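Meet the robot kit that learns to put tools away
What's in the Cokier box, how it works, and what we thought of it
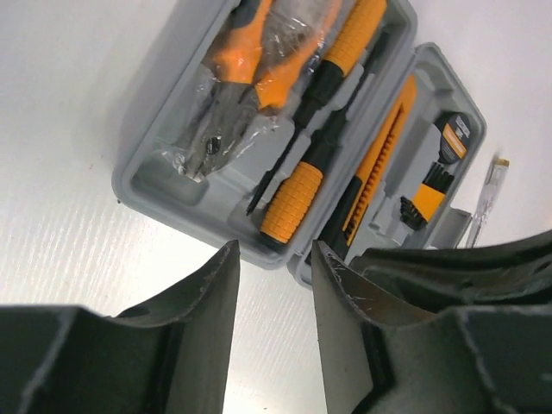

Tool time! Two gripper fingers and an open case. The orange and black one is a utility knife — that job is for grown-ups and robots only.

You know that feeling when someone says "pack up your stuff"? Groan. Well, there's a kit for that. Sort of. It's called the Cokier, it's a robot arm you build on a table, and we've had one in our workroom since August.

Quick version first. The arm bends like your arm does. Shoulder, elbow, wrist. At the end there's a gripper with two fingers. No thumb. You try picking up a pencil with just two fingers held out straight — not so easy, hey?

How does it see?

With a little camera near the wrist. So wherever the hand goes, the camera goes too. Imagine having an eye on the back of your hand. You'd see your own fingertips all day long, and whatever you were about to grab.

A camera doesn't know what a screwdriver is, though. To a camera it's just coloured dots. A computer program has to look at the dots and make a guess. Long and thin with a fat yellow-orange end? Probaly a screwdriver.

How does it learn?

By copying. A person steers the arm and does the job slowly while the computer remembers every move. Then they do it again. And again. The kit comes with 226 practice runs already saved, and you add your own on top. We tried it with only the ones in the box and it was pretty hopeless. Better after we added more.

Why a tool case?

Because a tool case is tricky! Every tool has its own shaped spot. Two screwdrivers can lie side by side with their handles at opposite ends, so the robot has to know which end is which. Hex keys sit together in a holder, with all their ends poking out. And plastic bags are the worst. They're crinkly and shiny, and you can see right through them, so the light bounces off and muddles the camera.

Clear things are hard too. A see-through tester screwdriver on a white table? Even you might miss it.

What we liked

The arm is slow. That's a good thing — slow means safe, and you can watch every move. The big stop button is easy to reach. The building book has proper drawings and the favourite colour in our workroom was the green one, page 12 onwards, where you do the wrist.

What we didn't like

The Clirwood app, which you need to run it. Kept asking us to log in. Also the cables are short, so the computer has to sit right beside the arm and there goes your table space.

And it costs 958 dollars. That's a lot of pocket money! Really it's a kit for a school or a library to share. There's a smaller one called the Drovel, no camera, which is cheaper and ok for learning how joints move.

Rules if you get to use one

Grown-up in the room. Always.
Hair tied back, sleeves up.
Hands away from the fingers when the arm is on.
No knives or sharp tools for kids. Practise with blocks and spoons insted.

Word box

Gripper — the robot's hand.
Joint — a place where the arm bends.
Training — practising a job over and over so the computer gets better at it.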